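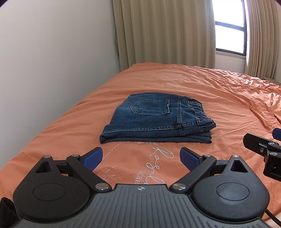 Milagros Jara asks whether the elastic waist on the Flenden pull-on jean survives being folded away for a whole season, or whether it should go on a hanger. It can be folded. The waistband elastic is knitted, sewn into its own channel, and takes no permanent crease under the weight of a normal stack.

Flenden Pull-On Jean, indigo

Style no. 841
Fabric: cotton denim with elastane, 12 oz
Waist: elasticated all round, belt loops
Rear: shaped yoke, patch pockets, contrast stitching
Wash: medium to dark indigo, faded at seams
Sizes: XS to XXL, short and regular leg

Folding
Close any fastenings and empty the pockets. Lay the jean flat and bring one leg over the other, back pockets outward. Pull the crotch point in so that the edge runs straight. Fold the hem up to the yoke, then fold once more. Smooth the waistband by hand without stretching it. The finished pack fits a standard 12 in. shelf. Stack no more than 4 high.

Care
Machine wash cold, inside out, with dark colors. Indigo will transfer during the first washes, so keep the jean off pale bedding and upholstery until the rinse water runs clear. Line dry. Warm iron on the reverse, avoiding the elastic. Do not bleach.

Spare parts
Replacement waist elastic is sold by the yard under the Saavedra label. A seam ripper and a bodkin are needed to fit it.

Availability
Stocked at Undville and Flosham. The short leg in XS returns in September. Hemming is available at the Undville counter only; ask for Preben Thoroddsen.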